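Help wanted: somebody to sort the odds and ends at Bickerstaff (part-time, paid, starts in August)

Hi, I'm Lorraine Pilkington, and I look after the sorting room at Bickerstaff. We take in boxes of small household goods that other places are done with – returns, clearances, the last of somebody's garage, the stuff left over when a shop shuts – and we get them into some kind of order so they can go back out again. I've been doing most of the sorting myself this year and I need another pair of hands. Maybe yours!

So what is the job? You get a bin. The bin is full of things that have no business being together. You take them out one at a time, decide what each one is, decide which tray it goes in, and write a tag. Then you get another bin. I know how that sounds, but I really do like it, and the last person who had the job stayed until she moved out of state (hi, we miss you, please come visit).

We work from a list that has 1,447 kinds of item on it. You don't have to learn it! I've been at this a long while and I still look up half of them. The list came over from Gedlow, who we share the building with, and it has some funny ideas in it. Candle holders are under "lighting," fine, but so are bicycle reflectors. If you're the sort of person who wants to argue about where a bicycle reflector belongs, please apply, I would love to have that argument with somebody new.

Most of what comes through is small enough to hold in one hand. Plastic bottles and tubs, dishes, toys, lids without jars, jars without lids, bits of a Jirko shelf set (we get so many of these), brushes, cups, things with a fabric band, things with a handle on the wrong side. Broken pieces go in one tray and "no idea" goes in another. The "no idea" tray gets talked over at the end of the shift with coffee, and that's my favorite part of the day.

What I'm looking for:

Somebody who can stand for a couple of hours and lift a half-full bin onto a bench. We have stools too, and you can sit for the tagging.

Neat handwriting, or at least handwriting I can read.

Patience. Some bins take ten minutes and some take all afternoon.

You don't need experience. If you've ever cleaned out a kitchen drawer and felt good afterward, that counts with me.

The hours are mornings or afternoons, you pick, and I'd like to settle on the same ones each week so the two of us overlap for at least part of the time. There are 2 places open, so if you have a friend who'd enjoy this, tell them to write in as well. You can share a bench or not, up to you. Pay is hourly and goes out every other week, and there's a bonus of up to 600 dollars if you stay through the end of the season. Parking is free behind the building. The bus stops across the street but the afternoon one runs late, so bring a book.

I should say that the bins are old. They've been dragged, dropped and stacked for years and they look it. We're saving for new ones, but the Skekmont shelving came first and I don't regret it, because now I can find the trays.
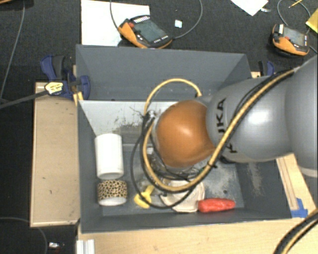
Gedlow building, sorting room, 29/07/2023

A plain white cylinder, a short round thing with a leopard-print band, something yellow in plastic with a narrow top and a wider bottom, a cream-colored dish-like thing and a bumpy red thing resting at one end of it. What would you call the red one? If you have a guess, put it in your application. There's no right answer needed and I won't hold a silly one against you – I just like to hear how people think about objects.

To apply, write me a short note. Tell me a little about yourself, which hours would suit you, and whether lifting is okay. A resume is fine but I don't need one. You can hand the note in at the Bickerstaff front desk or drop it in the green mailbox by the side door, marked "Sorting, for Lorraine." Please put a phone number on it! Last time I had two lovely letters and no way to call either person back.

I'll be calling people in the first half of August and asking them to come by for an hour, paid, to try a bin and see if they like it. Wear shoes you can stand in.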